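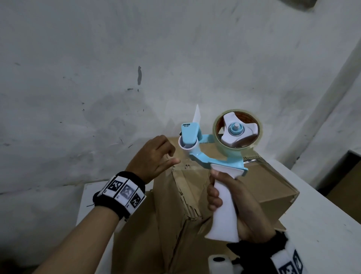
Figure 3. Closing a carton by hand with a pistol-grip tape dispenser. Photo: Suha Nasrallah.

4. Planning the equipment budget

4.1 Scope of the purchase

The packing stage at Metwood was chosen as the planning case because its tasks are short and use low-cost tools. Figure 3 shows carton sealing, in which one hand holds the dispenser and the other works close to the top seam. The wristbands carry printed square markers, and the purchase plan treats these as a supply item in their own right. Sealing is one of four tasks in the plan; the others are folding, filling and labeling.

The budget was drawn up before any supplier was contacted. Anum Mirani prepared the first version in January, working from the task list and from the floor plan of the packing room. Items were placed under three headings: equipment bought once, equipment expected to wear out within the project period, and supplies used up in each session. A fourth heading, for staff time spent on setup and repair, was added after the first review.

4.2 Fixed equipment

Two arms were considered for the sealing station. The Trinard unit had the lower purchase price but required a separate controller and a yearly service contract. The Boutros unit was sold with its controller and had a shorter reach, so that the table would have to be moved closer to the wall. When both offers were extended over the full project period, the difference between them was small, and the choice was made on delivery time and on the supply of spare fingers for the gripper.

The gripper raised a question that the first budget had missed. A standard handheld dispenser is shaped for human fingers, and neither supplier could confirm that its gripper would hold one firmly while pulling tape across a seam. Two lines were therefore entered as alternatives: an adapter for the existing handle, or a bench-mounted taping head from Loltetti. The adapter was cheaper, but it would have to be made locally and tested. The taping head would remove the need to hold a dispenser at all – and would also make the recorded human sessions less useful as a guide to the motion. The adapter was kept in the plan, and the taping head was listed as a reserve purchase.

4.3 Supplies and wear

Supplies were estimated from the number of sealing trials planned, set at 2,000 for the full study. Cartons are used more than once where their condition allows. Flaps that have been taped and opened again tear along the seam, and a worn carton changes the task for a person as well as for a machine. The plan allows for 500 cartons, with worn ones moved to the folding task, where the state of the top flaps matters less.

Tape was budgeted by the roll, with 55 rolls ordered in the first batch. Partly used rolls are lighter and unwind differently, and the project team decided not to set a minimum roll size, in order to keep the recorded conditions close to ordinary packing work. Wristbands and marker panels were ordered in sets of 22. Panels that have faded or become scratched are replaced between sessions, and the cost is charged to supplies.

4.4 Timing of orders

Orders were divided into two rounds. The first covers the recording equipment, the supplies and the table fittings, all of which are needed before an arm can be put to use. The second covers the arm, the gripper and the adapter, and is released only after the human sessions for at least two tasks have been reviewed. Under this arrangement the largest payment falls late in the budget year, and any change in the gripper requirements can still be passed to the supplier. The cost of the delay is carried under staff time and is reported with the other setup costs in Section 5.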